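Home Getting Started Recording Export Support

4.2 Recording with the Dilter hand gripper

Before you start, open the gripper fully and place the toy at the far end of the white surface. Each session in the Plenano set has 31 recordings.

1. Hold the gripper by both handles. Keep the fingers open and above the surface.
2. Press Record and wait for the short beep.
3. Hold still for one second -- the software needs this part to find the start. 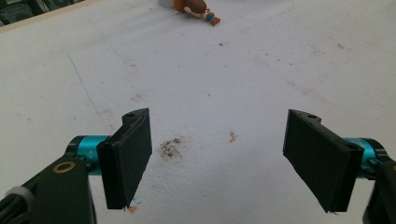
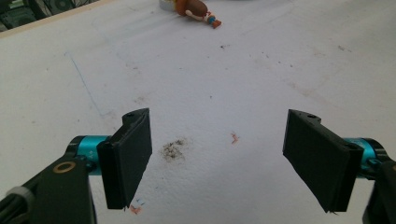 Fig. 7. Fingers open, toy lying on its side at the far end (both views).

4. Move to the toy at normal speed, close the fingers and lift.
5. Put the toy down, open the fingers and press Stop.

Note: Small marks on the surface do not need to be cleaned between recordings. Please do not change the surface in the middle of a session.

Caution: Do not pull the cable while the gripper is recording. If the counter stops below 121 images, delete the recording and make it again.

When the session is complete, go to 4.3 to send the files to Drundico.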